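We use cookies to remember which pages you liked. Accept | Manage settings

Filed under: Everyday Stuff Explained, ages 7 to 11

What is a cotton pad, and why is it so good at drinking?

Somewhere in your home there is probably a bag of small, flat, white things that grown-ups rub on their faces. You may have borrowed a few as duvets for toy mice. They are cotton pads, and there is more going on in them than you'd think from looking at one, as looking at one is very dull.

It begins with a plant

Cotton grows on bushes in warm countries. After the flower drops off, a green pod called a boll swells up, dries out and splits open. Inside is a puff of white fluff. The plant makes the fluff for its seeds. It was not thinking about your aunt's mascara.

Each hair of fluff is a fibre, a good deal thinner than a hair from your head. Fresh from the bush the fibres have a waxy coat, and wax and water don't get on. If you dropped raw cotton in a puddle it would sit there looking smug. So the factory washes the wax off, combs the fibres into a soft sheet and presses it flat. Then a cutter stamps out the pads, like biscuits, only much worse with tea.

Where does the water go?

Between the fibres are thousands of tiny gaps. Water likes to cling to cotton, and it also likes to cling to itself, so it creeps into the gaps and drags more water along behind it. Scientists call this capillary action. It is how a paper towel drinks up spilt squash, and why a trouser leg that touches a puddle is soon wet to the knee.

Try it yourself

Put 30 drops of water on a saucer and lay a cotton pad on top. Wait for a slow count of 22. Lift the pad and see what is left. Now try it with a sock, preferably your own.

Why the bag has a string

A dry pad is a thirsty pad, and bathrooms are steamy places full of other people's talcum powder. A bag with a drawstring can be pulled shut between uses. The cord runs through a tunnel of folded plastic, called a hem, and when you pull it the top bunches up. Gym bags work the same way, though they smell different.

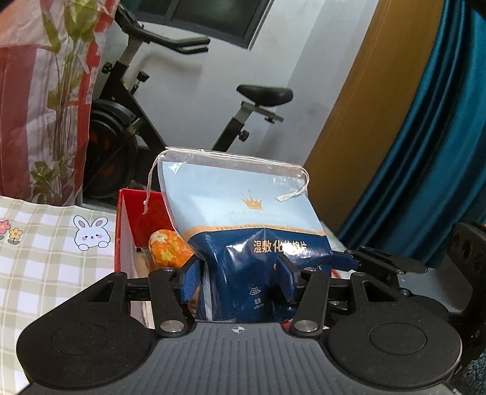 Lies Jansen wrote to us from Petcombe to ask whether you can wash a cotton pad and use it again. Not really, Lies. The fibres are only pressed together, so the pad goes lumpy and falls to bits. Some people use cloth ones, which are stitched round the edge and go in the wash with the pants.

Comments

Mevcombe Class 4: We did the drops. The sock won.

Arsenault: My brother put more than 200 drops on one pad and now the bathroom floor is doing capillary action.

Wusley: Can you do cotton buds next? I want to know who invented the stick.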